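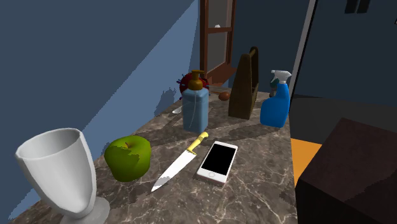
4.2 Spawning counter objects

Last updated: October

1. Start Rindach, load the counter scene. Wait for physics to settle, 284 steps is the default, dont lower it.
2. Open the Yoon panel > Objects. Cup, apple, knife, phone, pump bottle, spray bottle should all have a class ID. Blank ID = planner ignores it.
3. Set the random seed. 34 for regression runs, anything else for training.
4. Run the segmentation check. Min 210 visible pixels per object. Spoon behind the pump bottle may fail, re-seed or drop it from the target list.
5. Export.

Note: pincushion uses the coarse collision mesh. Pins are visual only.

CAUTION: knife keep-out zone must be ON before you enable grasp planing. Resets on every reload.

Mesh errors go to Fumiko Kinoshita.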